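Home Sewing and Soft Furnishings List
Digest 3266
August 25, 2020
From: Caroline Minja
Subject: Re: Unlined curtains – washing first, fullness, and those wavy hems

Hi all,

I've been meaning to answer this thread for days, and then I got my own pair finished and couldn't wait any longer! They're up, they're level, and I am far too pleased with them. The fabric is the Moltadeo cotton in the off-white, bought off the bolt at Graltent. 11 yards for the pair, which left me with scraps for tiebacks and one very plain cushion.

Elibariki, thank you for the tip about pressing the hem before pinning it. I had always pinned first and pressed after, and my hems always had that faint twist in them, and I'd blamed the machine for years (sorry, machine).

Anyway, to the question at the top of the thread, which I think got lost when we all started talking about tension rods.

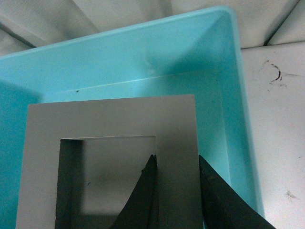 Musyoka Mbwambo wrote:

> Do you all really wash curtain cotton before you cut it? I have a long
> piece waiting and I dread ironing it. The woman at the store told me to
> add a bit to the length and wash later if I had to. I did that in my
> kitchen and the curtains came out of the first wash well above the sill,
> so I'm nervous. But I also don't want to lose the nice crisp finish
> that's on it now. Also, how do you decide how full to make them? Mine
> looked like two bedsheets on a pole.

Musyoka, the bedsheets made me laugh because I have made exactly those. Let me take the washing first.

Yes, wash it! If you ever plan to put the finished curtains in a machine, the cloth needs to go through the same wash beforehand, at the same temperature, and dried the way you'll dry them later. I zigzag the cut ends so they don't fray into a bird's nest, and I put the length in by itself with nothing else in the drum. Long pieces like to wrap around whatever is in there with them. Then I take it out a little damp and iron it straight away, folded in half along its length. It goes so much faster than ironing it bone dry.

You will lose the crispness, that part is true. It's a finish put on at the mill and it mostly rinses out. You can get some of it back with spray starch if you miss it, but I've come to like the softer hang, and the folds look a lot less like cardboard. If you want to keep the finish for good, then don't wash the curtains either, and just vacuum them gently or have them dry cleaned. What got you in the kitchen was mixing the two.

Please measure before and after. I snip a square from the end, write the size on a bit of masking tape, and throw it in with the main piece. My last one shrank more along the length than across, and that's usual for plain cotton.

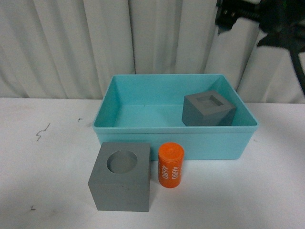
Now fullness, my favorite part. Fullness is just how much wider the flat cloth is than the space it has to cover. For a simple gathered top, twice the width is a good place to start. My fabric is 55 inches wide, and I joined two widths for each panel, so each panel covers half a big window and still has plenty to gather. Sheers want more than that. Heavy cloth can get by on less, and it'll be happier for it because there's less bulk when you pull them open.

The bedsheet look nearly always comes from buying one width per side and stretching it to meet in the middle. It covers the window perfectly well. There's just nothing left over to fold! If you already have those and don't want to start again, leave them permanently pulled to the sides as dress curtains and put a plain blind behind. Nafula did that in her front room and I was very jealous of how tidy it looked.

One more thing on widths. Put your join toward the outside edge, and if you need an odd half width, that goes on the outside too. A seam hides nicely in a fold out there. In the middle of the window with the sun behind it, you'll see it every single morning.

I cut my pieces at 99 inches and they finished at 87. The rest went into a generous double hem at the bottom and the turn at the top. It felt wasteful when I was cutting, but a good deep hem gives the cloth some weight and it really does pay you back in how straight everything falls.

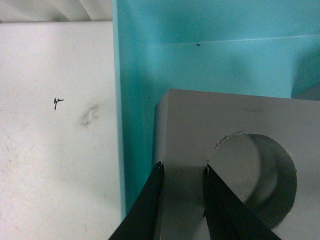 THE WAVY HEM PROBLEM

Godfrey asked about this one back in June and I don't think anyone gave him a proper answer, so let me try.

A wavy hem has a few causes, and I've managed all of them. The first is cutting by the selvage when the cloth isn't square. Pull a thread across the width and cut along the gap it leaves. It's slow, and it's lovely when it works. (It won't work on every fabric – if the thread snaps every couple of inches, use a big set square against the edge.) The second is the selvage itself. It's woven tighter than the rest, and if you leave it on in a side hem it can draw up and make the edge pucker. I trim mine off now. Some people only clip into it at intervals, and that's fine too.

The third is impatience! Hang the curtains with the bottom hem only pinned, leave them for a few days, and then mark the final length while they're on the pole. Cotton drops. Linen drops a lot, and then changes its mind when the weather does. I left mine up with the pins in for most of a week and one panel came down lower than the other, even though I had cut them together on the floor.

For stitching, I use the longest straight stitch that still looks decent and I keep the weight of the fabric up on the table beside me. If it's hanging over the edge, it drags against the feed and you get exactly the ripple Godfrey described. A spare chair with a cushion on it catches the rest. 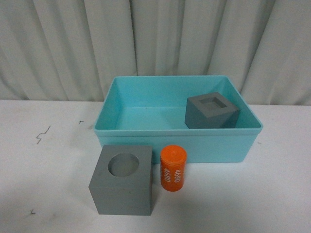

Training the folds is the last step, and so many people skip it. With the curtains drawn back, you run your hands down each fold from the top, straighten it, and tie the whole stack loosely with strips of soft cloth in a couple of places. Leave it for two nights if you can bear it. It makes the biggest difference on a plain fabric with no print to distract the eye, where every fold shows as its own band of light and dark. Look at the gray-white curtain behind the white tabletop, with narrow folds bunched tightly together in places and broad, gently rounded ones in others. I think that kind of uneven fold is very pretty for a relaxed, gathered look, and if you like it you can stop right there. If you want them all matching, you need to train them, and probably use a pleating tape as well.

On tapes, I tried the Plasen pencil pleat after Elibariki recommended it, and I'm a convert. The cords are strong and the pockets are woven in neatly. Pull from both ends toward the middle and even them out with your fingers before you knot anything. And please don't cut the cords off! Wind the extra around a bit of card and tuck it out of sight, then you can let the top out flat for washing. I cut mine off once and had to unpick an entire heading to get the pleats to relax.

My pole is the Skov one with the screw-on ends. I like it, but check your brackets before you measure for length, as the rings hang lower than you'd expect and it threw my numbers off by 2 inches. Happily I hadn't hemmed yet, see above under impatience.

Musyoka, do tell us what you decide, and how much your test square shrinks. I'd love to know what weight of cloth it is too. And if anyone has a good way of joining widths on a big check so that it matches all the way down, I'm listening. I have my eye on a blue one for the back bedroom and I'm a little scared of it.

Happy sewing,
Caroline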